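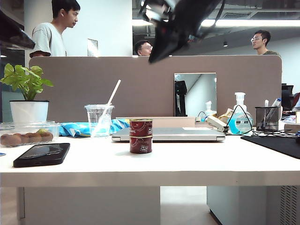
My job at Kutusitz is the office itself, meaning desks, supplies, the fridge, who sits where, all of it. Since May we've had a robot arm on trial that's supposed to learn to reset shared desks between one person and the next, and I can't work out what it's doing to my job or to everybody else's. The desk it works on is a regular desk, which was the whole point. There's a closed laptop, a stapler, a box of kiwifruit, two little red cans stacked up, a phone, and a big bottle of hand sanitizer with black cables looped over it, and the gripper comes down from above into all that while people get on with their day on the other side of the divider. I used to do a lap of the shared desks at 4 p.m. and put things back, which took me maybe half an hour if people stopped me to chat (they always did!). Now my boss wants the lap gone by the end of the trial, and I'm writing what she calls "desk rules" so the arm has a chance. One place for the stapler, no cables across anything, no food left overnight. Fine for the arm, but there are 23 of us and I'm the one sending the emails, and people who used to like me are getting a bit short with me. One guy asked if he needed permission to own a plant. I'm also the person who writes down every time it gets stuck, and that wasn't in my job description last I looked.

So has anyone been through this? Do I push back on the rules, or ask for a new title, or just wait and see? I don't want to be the woman who hated the robot, because I kind of like it. I just don't want to end up as its assistant.

Posted by deskmom_kutusitz

Tharindu Hettiarachchi

I went through something close to this at Szabó, where I ran the mail room when we got a sorting cell. Different machine, same emails. My advice is to split your problem in two, because I didn't and I regretted it.

First, the rules. Ask whoever runs the trial which ones the arm can't do without and which ones are there because somebody thought a tidy desk looked nicer. When I finally asked, our list went from a full page down to four lines. I'd guess the cables on your desk are a real issue – a gripper lifting a bottle with a cord over it can drag half the desk along. A plant sitting in its pot at the end of the desk? I'd want to hear the reason before I sent an email about it. And get the emails sent under your boss's name. It's her trial. You shouldn't be spending your goodwill on it.

Second, the logging. That's work, and it's skilled work, since you're the one who knows what a desk is supposed to look like when it's done. Keep track of the time you spend on it for two weeks. In my case it came to more than the sorting I'd been relieved of, and nobody upstairs had any idea until I showed them. I got a small raise and a line in my job description. I didn't get a new title, and I asked twice.

One thing I'd fight for is the lap. I know it looks like picking up staplers, but you said yourself people stop you to talk. After our cell went in I stopped walking the floors and I was always the last to hear things, like who was leaving, which printer was dying, who was having a rough month. I ended up putting a walk back in my calendar with no excuse attached. It felt silly for a while and then people got used to it.

fuvura_night_shift

just wait and see. we had a Fuvura floor cleaner on trial, 2,000 emails about it and then it went back on the truck. don't change your title over a trial

pell_in_facilities

I'd disagree with the wait and see answer, sorry! Trials are when everything is still soft. Once it's signed off, whatever you happened to be doing that month turns into "the process" and good luck moving it.

At Esetti we did shared desks without any robot and had the exact same grumbling, so some of what you're hearing may be about sharing desks and the arm is just easier to blame. What helped us was giving people a bin each for their own stuff. I spent 50 dollars on the first batch and put the snacks rule in the trash. If it's in your bin, it's your business, and whatever's left out gets moved. You could try that with the arm too, if it can be taught to leave the bins alone (ask, I have no clue how that part works).

Also, do you get to say stop? I mean literally, if it's making a mess or someone's uncomfortable having it going a few feet from their chair, can you pause it without calling anybody? I'd get that in writing before the title.

deskmom_kutusitz

Thank you all, this is so useful. I can pause it, but I had to ask just now, so point taken. I've started the time log this morning and my boss has agreed to send the next email herself. The bins I love. Still arguing about the plant.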